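Mamby launches its doorstep linen swap

24/06/2020 - for immediate release

I'm Sadia Baloch, I started Mamby at home, and I've been itching to tell people about this one! From today we're opening our doorstep linen swap to everybody in town, and it costs nothing to join.

It began in May, when I put a note through the doors on my own road asking if anyone had spare tea towels, napkins or hand towels they'd like to trade. I expected a handful of replies. By the end of the month we'd passed on 1027 pieces, and my hallway looked like the back room of a laundry (my poor family).
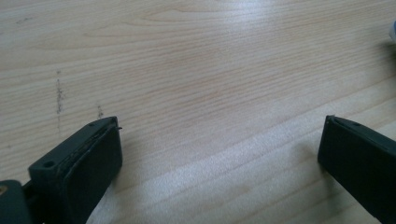 The swap is very simple. You leave a bag of clean linen on your step, we pick it up on our round, and the following week you get a bag back with the same number of pieces in it. Odd sizes are fine. Small stains are fine too - we've got plenty of people who want cloths for cleaning bikes and windows. Please don't send duvets, though, as we've nowhere to put them.

Hiwot Gashaw runs the rounds and has sorted 45 streets into a weekly timetable, which I still can't read without her help. Yolandi Motaung does the mending. She told me: "I like a darn you can see. If somebody gets a towel back with a bright orange patch on it, that was me, and I'm not sorry." 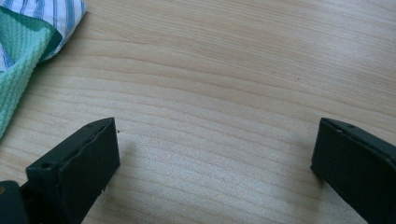
We're also really pleased that Grutora, the fabric shop on Tsegaye Lane, has given us 200 cotton bags for the new rounds, so there'll be no more bin liners. Each one has a tag for your name and street, and you keep the same bag for as long as you're swapping.

Our aim is to get to 3000 pieces by the end of the summer. If you'd like to join in, ring or drop us a line with your address and Hiwot will tell you your collection day. Anything left over goes to the animal shelter, who are always short of old towels.

Press contact: Wahyudi Yusof at Mamby. He can arrange interviews with me, Hiwot or Yolandi, by phone please for now.

ENDS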